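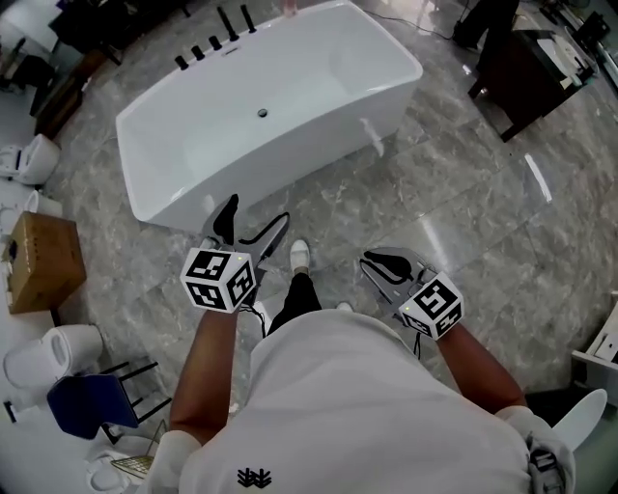
Bad im Obergeschoss, Wanne von oben

Forum > Haus und Garten > Bad und Sanitär
Wanne behalten oder rausreißen?

skonulau_ifeoma
Hallo ihr Lieben, ich lese hier schon ewig still mit und jetzt muss ich doch mal selber fragen. Wir haben im Juli das Haus von meiner Tante in Skonulau übernommen, und seitdem streiten wir uns (liebevoll!) über das Bad oben. Die weiße Wanne ist groß und völlig in Ordnung, der graue marmorierte Fliesenboden gefällt mir sogar richtig gut. Mein Mann möchte trotzdem alles raus und eine ebenerdige Dusche rein, weil seine Mutter öfter länger bei uns ist und ungern über den Rand steigt. Ich bade aber für mein Leben gern, besonders im Winter, mit Buch und Tee und allem, was dazugehört. Wie habt ihr das gelöst? Ach ja, ein zweites Bad haben wir nicht, nur ein Gäste-WC unten.

Savita P.
Willkommen, Ifeoma! Wir standen vor fünf Jahren genau da und haben die Wanne rausgeworfen. Ich habe es keinen Tag bereut. Gebadet haben wir vorher vielleicht zweimal im Jahr, geduscht jeden Morgen, und das Gekletter war mit meinem Knie wirklich kein Spaß mehr. Frag aber unbedingt vorher, wie hoch der Abfluss im Boden sitzt. Bei uns musste der Estrich auf, und das hat sich bis zu drei Wochen hingezogen — geduscht haben wir solange bei den Nachbarn.

lawal_s
Da muss ich der lieben Savita mal widersprechen. Wer gern badet, der soll seine Wanne behalten, Punkt. Für die Schwiegermutter gibt es Einstiegshilfen, Haltegriffe, Wannenlifte und was weiß ich noch alles. Meine Eltern haben einen Sitz von Sideck, den hängt man ein und nimmt ihn wieder raus, wenn man selber in die Wanne will. Kostet einen Bruchteil vom Umbau.

Savita P.
@lawal_s Und wo stellst du den Sitz hin, wenn du badest? Der stand bei meiner Schwester immer im Flur und jeder ist drübergefallen.

lawal_s
An den Haken hinter der Tür. Meine Mutter schafft das auch, und die ist nicht gerade die Größte.

FemiN
Guten Abend in die Runde. Es gibt auch Wannen mit Tür, darin kann man duschen und baden. Wir haben so eine von Bassey. Ehrlicherweise dazugesagt: Man sitzt drin, bis das Wasser abgelaufen ist, und das zieht sich und wird frisch. Meine Frau legt sich inzwischen ein Handtuch über die Schultern. Zufrieden sind wir trotzdem, und der Boden konnte liegen bleiben.

skonulau_ifeoma
Ihr seid ja toll, so viele Antworten! Die Wanne mit Tür kannte ich überhaupt nicht, die zeige ich heute Abend gleich mal herum. @Savita P.: Wegen dem Abfluss rufe ich morgen früh den Installateur an. @FemiN: Ist die Tür bei euch dicht geblieben?

FemiN
Ja, bisher schon. Die Dichtung wische ich nach jedem Bad ab, das steht so in der Anleitung.

olu_zondale
Probiert doch erst mal den Sitz aus, bevor ihr Geld ausgebt. In manchen Sanitätshäusern kann man so etwas leihen, bei uns in Zondale ging das jedenfalls. Und lasst die Schwiegermama selber probesitzen, meine hatte da sehr eigene Vorstellungen.

skonulau_ifeoma
Das machen wir! Sie kommt nächste Woche wieder, dann fahren wir zusammen hin. Ich melde mich, sobald sie gesessen hat :)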